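Setting Up the Troltmont Two-Arm Kit and Teaching It to Handle a Bit Case

Posted Jul 31, 2023

I've had the Troltmont two-arm kit for a good while now, and I still get emails asking how I got it to do small fiddly jobs without knocking everything over. So I finally sat down and wrote out the whole routine, start to finish! It covers mounting, cables, the first calibration, and then the job I always use to find out if the setup is any good, opening and closing a screwdriver bit case with both grippers.

If you're still deciding whether to buy, skip to the bottom for my gripes. There are a few.

What you need

The kit itself (two arms, two grippers, the torso base, the power box and the little bag of bolts). A sturdy table. A laptop with the Ramholm control software on it, which you download with the code on your packing slip. A roll of tape you don't mind leaving on the arms. And some kind of hinged case. A cheap one is fine and probably better, you will be squeezing it a lot.

Mounting the base

The torso base goes at the edge of the table, centered, with the shoulders below the level of the tabletop. The manual shows it sitting higher. I tried it that way first and the elbows kept wanting to swing out sideways. Lower felt much more natural, and the arms come up and over the edge in a nice curve.

Tighten the bolts in a cross pattern, the same way you'd do a car wheel. Then grab the shoulders and give them a proper shove. If anything creaks, go around again. I skipped this once and spent a whole evening blaming the software for a wobble that was just a bolt.

Cables

Okay, this is the boring part, and it's where most people get into trouble. The cables need enough slack to let the wrist turn all the way in both directions. Move each joint through its full range by hand with the power off and watch what the cable does. If it goes tight anywhere, let out more. I like a big loose loop near the wrist. It looks messy and I've stopped caring (my first attempt was beautifully tidy and pulled a connector right out).

Blue tape is fine for holding a cable down. Just keep it off the joints themselves.

First power-up

Switch on the power box and wait for the software to list both arms. Mine takes a moment to see the second one, so don't panic. Hit Home and keep your hands away from the table while they move. Then run calibration, which asks you to guide each gripper to 7 points on the tabletop. Take your time with it. If your table is made of two sections pushed together, like mine, keep all the points on the near section so a small height difference at the seam doesn't throw things off.

When it's done you'll get an error score for each arm. I redo the whole thing if the two scores aren't close to each other, even when the software says it's happy.

Teaching the bit case job

Set the case flat in the middle, hinge on the far side, latch toward the base. Both grippers should be able to reach it without either arm stretching out straight. A nearly straight arm gets jittery, and you'll see that shake right at the fingertips.

Now start a new recording and guide the arms through the motion slowly. I bring in the left gripper first to steady the edge of the case, and then bring in the right one to work on the lid. Go slower than you think you should. The software can speed it up later, but it can't smooth out a jerk you put in by hand.
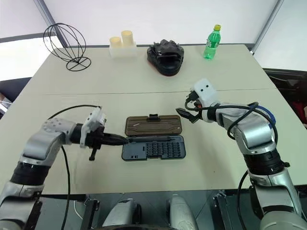 Save that recording and do it again. And again, sorry! I ended up with 251 recordings before I was really pleased with the results, though I was getting something usable long before that. Shift the case a little between runs and turn it a few degrees. If you always put it in exactly the same spot, the arms will learn that spot and nothing else, and you'll be very confused the first time you bump the table.

I do mine in short sessions. After half an hour or so I get sloppy, and sloppy recordings are worse than having none.

Training and playback

Select your recordings, pick the Careful preset, and let it run overnight. There's a Fast preset too. I used it in June when I was in a hurry and ended up with a left arm that pinched the air just short of the case every single time.

For playback, start at the lowest speed and keep a finger on the stop button. Watch the gripper force more than the path. Out of the box it's set too high for thin plastic, so I bring it down 2 notches before I let it touch anything I like. If the case slides away, go back up a notch. If the lid bows, go down another.

Fixing the usual problems

One arm lags behind the other: restart the power box, then the software, in that order.

Gripper lands short: recalibrate that arm only. You don't have to redo both.

Arms stop partway and the software says Limit: some joint has run out of travel. Move the case closer to the base and try again.

The case walks across the table: put a bit of non-slip drawer liner under it. I fought this for days before I raided the kitchen.

Is it worth buying?

I think so, with some grumbling. The arms are solid and the grippers are far better than the ones on the Brustholm kit I had before, which could barely hold a marker. Guiding the arms by hand feels great, light and easy, and I look forward to doing it.

The manual, though. It's thin, the drawings are tiny, and the page on gripper force is plain wrong about which way the dial goes. The stop button is also on a cable that's too short to reach a chair comfortably, so I've been using an extension from Lukoševičius, and that has worked well for me.

My next job for the arms is picking single bits out of the tray and putting them back in the right slots. I've started recordings and it is slow going. I'll post the settings once they're worth copying.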